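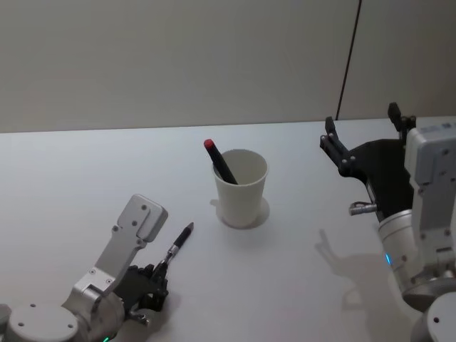 A project in Somton is collecting examples of everyday desk jobs to train a two-armed robot, and it has passed 700 recorded runs. The work is done at the Siriwardena workshop by a small team of operators, who guide the arms through each job while the system records the movements. One of the current jobs is putting pens away. A cup stands near the middle of a white table with a black, red-ended marker in it, and the left gripper holds a black-and-silver pen by its back end with the point towards the cup. The right gripper is open and empty.

Pallavi Grewal, who runs the collection, said the pen job was added after operators found that thin objects gave the system more trouble than blocks or boxes.

"A block is easy to pick up from nearly any side," she said. "With a pen you have to think about which end you've got and where it's going."

Each operator does a block of 30 runs before swapping with someone else. Starting positions are changed between runs so the system does not learn a single path. Runs that go wrong are kept and labelled separately — the team plans to use them later to teach the robot how to recover.

Ankit Singhal, one of the operators, said the first block was the slowest. "You get a feel for how far the fingers open, and after that it's mostly patience."

The labelled runs are checked by Roswitha Hellwig at the Vuvstead office before they go into training. The team is aiming for 1,067 runs by the end of November, when work on a second set of jobs, folding cloths and stacking trays, is due to start.

Updated 23/10/2025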